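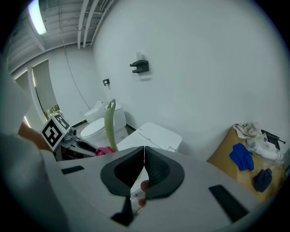

Small bathroom, white on white, with a pink cloth for company.

I love a bathroom cleaning day. I know how that sounds! But give me a stack of fresh cloths and a free morning and I'm happy, so when this magazine asked for two pages on toilets and the things we clean them with, I said yes before the editor had finished typing.

Start with color. A white bathroom is lovely to look at and a bit of a pain to organize, and the cheapest fix is the cloth. Pink for the toilet, blue for the sink, and never the two shall swap. Once everyone at home has learned the code (mine took until August) you can stop writing labels. A bright pink cloth is also very hard to lose, even crumpled up and forgotten behind something.

Then the lid. Close it before you start and wipe from the top down: button, tank, lid, hinges, and the bowl last of all. The hinges deserve more love than they get. I go around them with a folded corner of damp cloth, then again with a dry one.

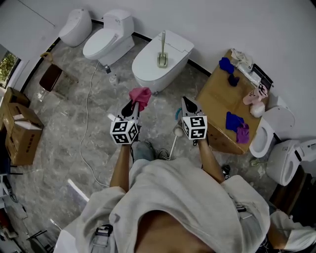 BATHROOMS | SHAPES AND SURFACES

Toilets have become so varied! Line up a few and you get an egg-shaped one with no tank, a classic two-piece with a tall tank, and a big smart model with a lid so flat you could set your brush holder on it. I'm a fan of the egg. With no tank there's no awkward gap at the back, and one cloth gets around the whole thing in a couple of passes.

The two-piece is more work, mostly where the tank meets the bowl, but it's the one I grew up with and I'd have it again tomorrow. Smart toilets want a soft cloth and a mild cleaner, so read the booklet first.

As for the floor, polished gray marble is gorgeous and picky. Skip the vinegar, keep acidic toilet cleaner well away from it, and wipe up drips as they land. My sister's hallway in Stovham still has a dull ring from a bottle left standing overnight.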